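ok so it's been a while since I posted about the two arm build. Quick catch-up thread for anyone still following from March!

1/ We moved the whole thing into the shared workshop at Rostoditz. Way more floor, worse coffee. The black rail frame now sits around the butcher-block table and both arms hang off the sides of it, facing in.

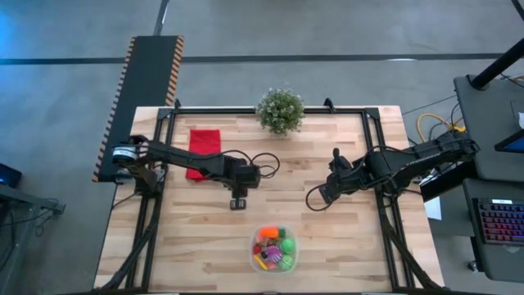 Both arms on the frame, September 2022. Plant stays.

2/ Total spend so far is 731 dollars on rails, brackets and cable (I'm not counting the arms, please don't ask me about the arms). I budgeted 200 for brackets and blew through it, because I kept buying the wrong corner ones from Salcedo.

3/ Cable routing is still my least favorite part. I leave a big loop at the wrist so nothing pulls when it turns, and then I spend all evening worrying the loop will snag on something. If you have a cleaner way PLEASE tell me.

4/ The job for now is picking little toys off the table and dropping them in the clear tub. I call the control code Brenus, it lives on my laptop and it has opinions.

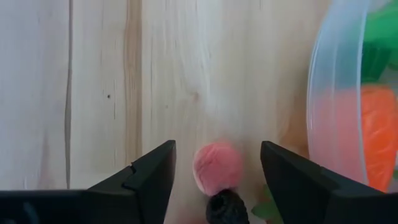

5/ Small soft stuff is the hard part, way harder than I figured. I want 1000 logged picks before I touch the grip settings again, and I'm at 850, so close!!

6/ After that it's folding cloth, which is what I wanted to do in the first place (the folder is already named Clerkosance, long story). Going to redo the left shoulder bracket first though, it creaks.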